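Kitchen chores still too slow for machines, Tudari trial finds

A trial run by the small firm Omunura in Tudari has tested whether machines can take over simple kitchen chores. The results, published on August 24, 2026, show that they can do a part of the work, but they need much time.

The firm recorded people doing the chores with hand-held grippers, and then gave the recordings to a machine called Rona. It was asked to put away small packets, move bottles and clear the worktop beside the cooker. In 209 attempts it dropped or lost the object 199 times in the first version of the software. The second version did better with bottles, but thin sachets remained difficult.

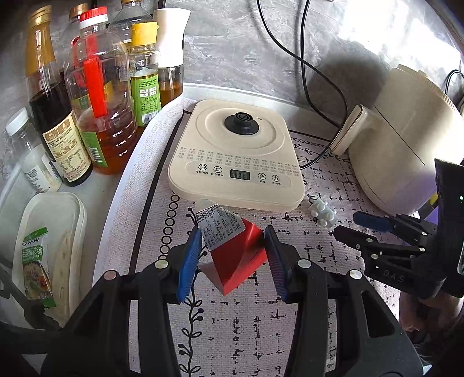

Radka Nedeljković remarked that a sachet has no fixed shape, and that a person feels this with the fingers before thinking of it. She would not pay for such a helper yet, she said, if she must stand next to it the whole evening.

Omunura agrees that the machine is not ready for homes. A person finishes the same worktop in two minutes, and the machine is still busy with the first few objects by then.

The firm will start a new trial in November, this time in the stockroom of the Paewai food shop. The work there is to fill shelves with boxes, which keep their shape and are easier to hold. The shop's staff will continue to do the packets by hand.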